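Tendau Carpet Tile in Dark Gray — The One I Put in My Own Office

Flurkum Floors > Carpet Tile > Home Office and Study

Item: Tendau 767, dark gray, fine fleck
Also comes in: 760 (oatmeal)
Sold by the box
Cut pile, bonded backing, no underlay needed on a flat, dry floor

I've been selling flooring long enough to be picky about what goes in my own house, and I went through a silly number of samples before I settled on this one. I had them propped up along the baseboard for most of a summer. My wife stopped asking. The one I kept going back to was the Tendau in dark gray, so that's what went down, and it's the one I now talk people into more than anything else in the shop (sorry to the people who came in wanting beige).

What it is

It's a low, dense carpet tile with a fine speckle through it. From across a room you just see dark gray. Get down on your knees and there are little lighter bits mixed in all over, and those little bits are the whole reason I like it. A flat dark carpet shows every crumb and every thread off your socks. A speckled one gives you a few days' grace. I'm a man who eats toast at his desk, so a few days' grace is worth a lot to me.

The pile is short. If you want something to sink your toes into, look at the Innes on the bedroom page, which is lovely and which I would never put under a desk. The Tendau feels firm and a bit springy, closer to what you'd walk on in a nice library. You can go barefoot on it. You wouldn't lie on it to watch a movie, or not without a cushion!

The edges are cut square and they butt up tight. Once they've been walked on for a couple of weeks the joins close up and you have to go looking for them. Mine are all laid with the arrows on the back pointing the same way. You can also quarter-turn every other tile for a faint checkerboard, and in the oatmeal that looks terrific. In the dark gray I don't think it's worth the bother, you can barely tell.

Under a chair

This is what everybody calls about, so let me get into it. Office chairs are murder on carpet. The casters grind in one spot all day, and on a cheap loop pile you'll have a bald patch shaped like your chair before you know it.

The Tendau is rated for caster chairs and I don't use a plastic mat on mine. I hate those mats. They crack, they curl at the corner, and the chair rolls off the edge and then won't roll back on. On this carpet the chair moves with a small push. It isn't like rolling on a wood floor, and if you scoot back and forth between two desks all day you'll feel the difference in your legs. For a person who mostly sits in one place and gets up for coffee, it's just right.

Check your casters before you blame the carpet, though. Hard narrow wheels with hair wound around the axle will chew up anything. Pull the hair out, or spend a little on a set of soft wide ones. Ewan Swanson, who does most of our fitting, keeps a seam ripper in his van for exactly this and will clean your chair wheels while he's there if you ask him nicely.

Putting it down yourself

You can do this in an afternoon if the room is a plain rectangle. Mine isn't, it has a chimney breast and a closet that goes off at an angle, and it took me into the second evening. Still no big deal.

Let the boxes sit open in the room overnight first. Sweep, then vacuum, then run your hand over the floor and find the grit you missed. Find the middle of the room, snap two chalk lines, and work outward from where they cross. Starting from a wall feels natural and it's a mistake, your walls aren't straight (mine are out by the width of my thumb from one end to the other).

Lay the whole floor dry before you stick anything. I use the Skolero tack strips, the peel-and-press kind, on the outside row and on a cross through the middle, and leave the rest loose. The weight and the friction hold them. In a hallway or a room with kids tearing through it, strip every tile.

To cut, turn the tile face down and score the back with a sharp knife against a metal rule, then bend it and cut through. Change the blade more often than you think you need to. I went through a whole pack and the only ragged edge in the room is the one where I got stubborn about it. It's behind the door.

Order one box over what your measurements say. You'll want it for cuts, and for the day somebody knocks over a glass of red wine. That's the nice part about tile: pull the bad one up, put a fresh one in, done. The fresh one will look a little cleaner than its neighbors at first. Swap it with one from under the furniture if that bugs you.

Cleaning

Vacuum it. I use the plain suction head, and once a month or so I get the brush out. Blot spills with a white cloth and cold water, and don't scrub. For coffee with milk in it, a drop of dish soap in the water, then blot again with clean water, then a dry towel with something heavy on top. I've had two of those and I can't find either spot now.

Don't use a steam cleaner. The backing doesn't like the heat. You can take a really grubby tile out to the tub and rinse it with the hand shower, stand it on its side to dry, and put it back the next day.

How dark is it, really?

People worry about this, and I did too. Marius Bucur in our warehouse told me flat out that I'd be sitting in a cave. He had a point to make, he'd done his own den in charcoal with navy walls and it does feel like a cave, a nice one.

What saves it for me is pale walls and wood. Dark gray goes with nearly any wood I've tried it against, and it's especially good with the lighter, warmer ones, the honey and orange-ish tones that can look a bit loud on a beige floor. Put the same desk on dark gray and it settles right down. Plants look good over it as well. So does anything teal, and I have a weakness for teal.

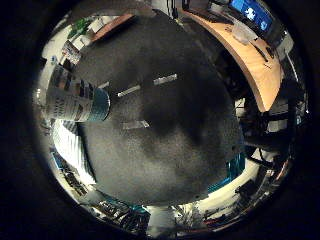
Daylight changes this carpet more than any sample card will tell you, so please lay a tile on your own floor before you order. Look at it in the morning, look at it with only the lamp on, and look at it with the blinds half down. Where light falls straight on it in patches, the gray comes up surprisingly pale, and where a big soft shadow lies over it, it's close to charcoal. Same carpet, same room, a few steps apart. You get a fair idea of it beside a light wood desktop too, with the orange in the wood making the gray look cooler, and a green plant and some teal bits around the edges keeping things cheerful. I'd be lying if I said that room was tidy, but a floor for a working room has to look all right with cables and boxes around it.

What I'd grumble about

Pale pet hair. If you have a white dog, get the oatmeal. The speckle hides crumbs and lint just fine but it can't do anything about a Samoyed.

The smell on the first day. It's mild, a bit like a new car, and with a window open mine was gone by the next evening. If you're sensitive to that sort of thing, open the boxes in the garage first.

The boxes are heavy. Get someone to help you carry them upstairs, or do what I did and take the tiles up a few at a time and pretend it's exercise.

Also, the arrows on the back are printed pretty faintly. I went over mine with a silver marker as I unpacked them, and I'd tell you to do the same. One tile turned the wrong way shows up as a slightly different shade when the light comes in low, and once you've seen it you'll see it forever. Guess how I know.

Samples, boxes and returns

Samples are a full tile, not one of those little squares the size of a playing card. We charge a small deposit and knock it off your order. Keep the sample, it makes a great boot mat.

We'll take back unopened boxes within 40 days. Opened boxes we can't take, but if you end up with a few loose tiles, hang on to them for spares.

If you're fitting out something bigger than a house (we did a dance school's front office last August, and a dentist), call the shop and ask for Marius. For orders over 2000 tiles he'll need to check that they all come from one dye lot, and that can add a couple of weeks. For one room you don't need to worry, just check that the lot number on each box matches before you open them.

Fitting by Ewan is available if you're within driving distance of the shop. Tell him on the phone about any odd corners, closets or floor vents, and clear the room as far as you can. He'll move a desk. He won't unplug your computer for you, so do that before he gets there, and take a picture of which cable goes where!

Page updated January 2018

Goes with: Skolero tack strips, Skolero metal rule, Tendau 760 oatmeal, Innes bedroom carpet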